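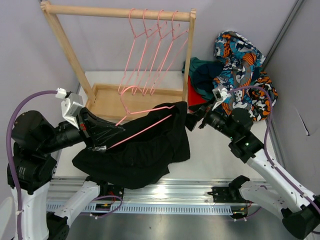 Skindetti two-arm bench kit: review for buyers

Price as reviewed is the bare kit: two arms, two grippers, two wrist camera mounts, rail, cables and the control software. Computer, table, enclosure and anything the arms are meant to handle are extra. We bought ours for the garment line trial at Tadport, where the job is putting tops on hangers and returning the hangers to a rack. These notes are written for someone who has to put a figure in a budget and defend it later.

What the money covers

The arms are light and slow by factory standards. That suits clothing, which weighs little and does not need placing to a fraction of a millimetre. It would not suit boxed goods, and the supplier's sales sheet is clear enough on that point. Reach was adequate for a small rack with a pile of clothes beside it. It was not adequate for a full-height rail of the sort used in a shop, and buyers who picture the kit working at one should measure first.

The grippers are two-fingered and are the weakest part of the package for this work. They hold cloth well. They hold thin wire less well: a wire hanger can turn between the fingers when the other arm pulls on the garment. Fitting softer finger pads improved matters. The pads are not in the kit and are sold in packs of 12, so allow one pack per arm per quarter if the arms run daily. Ours wore fastest at the tips.

The rail is good. It is stiff, the brackets stay where they are put, and moving an arm base along it is a job for one person with a hex key. After any such move the cameras need calibrating again, which takes 30 minutes including the warm-up. Put that in the plan as lost time.

Cable routing

Cables are supplied longer than needed and with no guides. At the wrists the slack has to go somewhere, and if it is left short the last joint cannot turn fully. If it is left long it can catch. We settled on a generous loop at each wrist and tied the remainder along the arm. Spare cables should be ordered with the kit. Delivery on a single replacement was three weeks, and the arm stood idle for all of it.

The task

Hanging a shirt is harder than it looks on a quotation. One arm has to control the hanger while the other controls the cloth, and the cloth changes shape each time it is touched. Dark garments gave our cameras more trouble than patterned ones, as folds in plain black fabric show little contrast. A better lamp did more for this than any software setting we tried. The lamp was the cheapest item on the whole order.

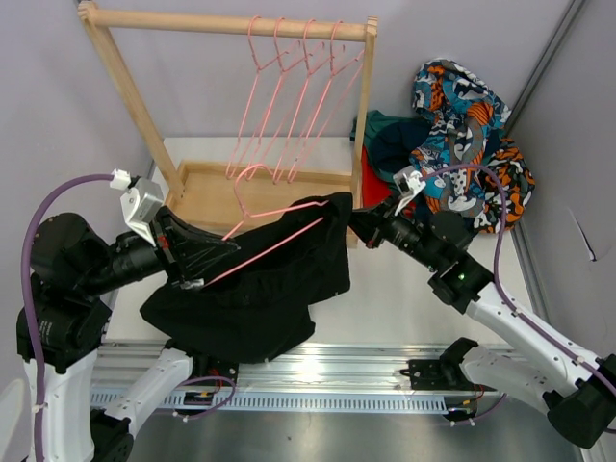
Atieno Ndung'u asked whether the second arm could be left out of the first year's budget and added once the process was proven, given that it makes up such a large share of the total. For hanging work, no. A single arm with a fixed clamp was costed at the planning stage, and the clamp would have needed a separate design for each type of neckline. If the first year's task is sorting a pile, one arm is enough and the second can be deferred. The rail accepts it later without changes.

Budget lines people miss

Demonstration time. The kit learns a task from recorded runs in which a person drives the arms. We recorded 251 runs before we were content with the results on plain tops, and an operator was occupied throughout. On our figures the labour cost more than the finger pads, the lamp and the spare cables together. Any new garment type means further recording.

Consumable props. Wire hangers bend. Once bent they sit differently on the rod, and the recorded motion no longer fits. Buy one model in bulk and throw out the bent ones. We used the cheapest coated hangers Clonidholm had in stock and have no complaint about them. Mixing models was a mistake that cost us a week in May.

Enclosure. Plain, light walls on three sides made the camera views more consistent. Cut panels and aluminium corner strip are enough. A ready-made cabinet was quoted at several times the price and offered nothing we wanted.

Support. The first year is included. The second is optional and dear. We declined it and bought a spare motor instead.

Against the alternative

The Sang unit was the other quote on the table. It has stronger arms, a proper wrist cable channel and a five-day spares promise in writing. It also needs a bolted floor stand and a guard, and by the time both were added it had left our price band. For a plant that will run two shifts I would pay for it. For a trial with a fixed end date, the lighter kit was the sensible purchase.

Software

Adequate. Logging is thorough, and the files open in ordinary tools. The start-up routine asks for the same confirmation on every power cycle and there is no setting to stop it. Updates are issued without notes. We froze ours at the version installed on delivery and recommend the same for the length of any trial.

Rating

Arms: good for the price. Rail: very good. Grippers: fair as supplied, good with pads. Cables: poor. Documentation: fair, with the calibration chapter out of date.

Order with the kit: pads, two spare wrist cables, one spare motor, a lamp. Ask for the spares prices on the same quotation as the arms; ours went up when we asked separately.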